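4.3 Loss of wrist torque during lid removal

Of the 1209 box-opening episodes recorded on the Gusbridge bench, 20 ended in a protective stop. We had expected most of these to come from the approach phase, where the gripper is nearest the tabletop. The logs show otherwise: all but two occurred after the lid had begun to move, while the controller was still treating lid and box as a single body.

The sequence was the same in each case. The lid binds on one side, the commanded lift continues, and the estimated torque at the wrist climbs until the joint driver cuts its output. The arm then sags under its own weight. On the Kukance controller the brakes engage only after the driver has reported the fault – a delay we had not allowed for – and in that interval the gripper can drop on to whatever lies beneath it. Figure 6 shows the lid-removal phase of the task.
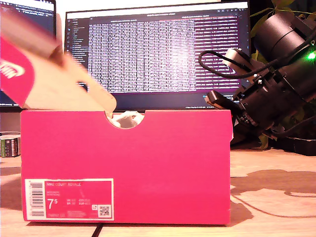 Figure 6. Lid removal from a shoe box on the bench. The lid is in motion at upper left; the arm is at right.

Shoe boxes proved harder than the plain cartons used in Section 3. The lid fits closely along the whole rim, so a small tilt is enough to jam it, and thin card bends before it slides. Bending hides the early rise in load from the torque estimate, and by the time the threshold is crossed the joint is already close to its limit.

We first suspected the cable run, as a fault of that kind had been reported by Grabowska on a similar arm. Replacing the cable made no difference. Béla Hegyi then replayed the joint logs through the Custard simulator and found that the torque filter had been reset to its default setting during a software update in January. With the default filter, the estimate lagged the true load for long enough to explain every stop in the lifting phase.

Two changes were made. The earlier filter setting was restored and is now checked at start-up, and the brakes are applied at the same moment as the driver cut. The remaining two stops, both in the approach phase, are not explained by the filter and are treated separately in Section 4.4.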